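The insulated lunch bag, reconsidered

Sep 10, 2019

I have been suspicious of insulated lunch bags for years. Every one I've owned has gone the same way: the lining splits, the zip catches, something leaks into a corner you can't reach with a cloth, and by October it smells like a locker. So when Oanh Tiêu told me I should stop carrying my lunch in a bread bag and buy a proper one, I said I'd think about it, and then I didn't.

What changed my mind was arithmetic. I work 200 days a year, give or take holidays, and a bought sandwich near the office now costs more than I'm willing to put in writing. Even I can see that a bag pays for itself before the end of the first month.

I still don't believe the claims. The tag on the one I looked at in Sturnow promised to keep food cold "all day", with no mention of whose day or what colour the sky was. I'd be happy with 60 minutes on a hot bus. A silver lining looks scientific, but so does the inside of a chip packet.

My other complaint is shape. Lunch bags are drawn up by people who eat one flat thing. I eat a container of something left over, a piece of fruit and whatever vegetable needs using, and these do not stack. The container goes in flat and takes the whole floor, or it goes in on its side and you hope the lid is as good as it says.

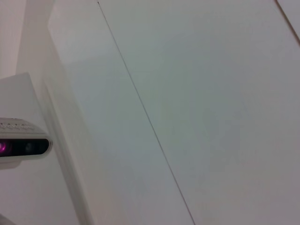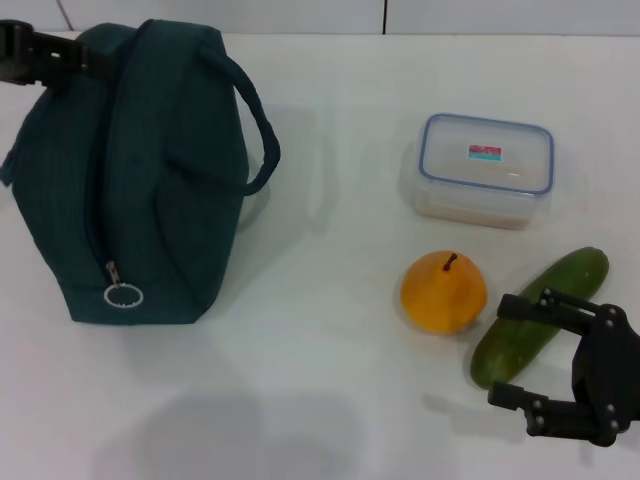
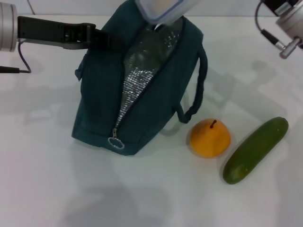 A pear and a whole cucumber, plus the container, is a fair test in my opinion.

Kamran Nouri wrote to say that I was packing in the wrong order, that the container should always go in first and the fruit last, and that anyone who puts a pear under a hard plastic lid deserves the purée. He also thinks a cucumber ought to be cut in half and wrapped, whatever I might feel about soggy ends.

I'll grant him the pear. On the cucumber I'm not moving. A cut cucumber is sad by noon, and I'd sooner have one poking up beside the zip.

As for the smell, I've been told to wipe the lining every night and leave the bag open on the counter. I give that a week. Ask me again when the weather turns.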